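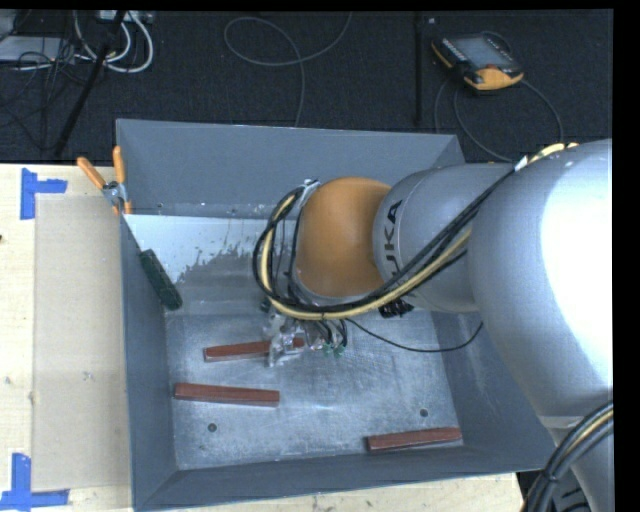
What do they do with the odd bars and blocks at the Morkar open day?
They go into a metal bin on a table, and visitors are allowed to go through it.

I went to the Morkar workshop open day in May with Anum Marwat, who had been the year before and knew where to park. Doors opened at 10 and there was already a line. Entry was free, but they asked for a name at the desk and gave out paper badges. Mine said visitor 212.

The tour takes in the storeroom, the cutting room and the long room at the back. Groups were kept to six. Ours was led by Rizwan Shaikh, who spoke quietly and was hard to hear near the saws. The storeroom was the dullest part — shelves up to the ceiling and a lot of labels. He said they have almost 100 drawers in there and plan to replace the oldest ones.

I spent the most time at the bin. It is a big gray one with sloping sides, and the bottom is scratched and scuffed. There were three long reddish-brown bars lying in it, straight-edged and slim, and a dark green block leaning at the side. A pair of pliers with orange handles was hooked over the rim. I liked the color of the bars against the gray and asked if they were for sale. Rizwan said to ask in the shop. The shop said to ask Rizwan.

Lunch was at the Gukeo stand in the yard. Lentil soup, bread, tea. The soup was good and the tea was weak. There were too few seats, so we ate standing by the wall.

In the afternoon Mudassar Kakakhel gave a talk about sorting offcuts by length before putting them away. It ran over by 20 minutes and I missed the end of it to catch the finishing demonstration, which was full anyway.

Parking is on the street behind the building. The restrooms are upstairs only, and the elevator was out on the day we went. Wear closed shoes — they do check at the door to the cutting room, and Anum had to borrow a pair.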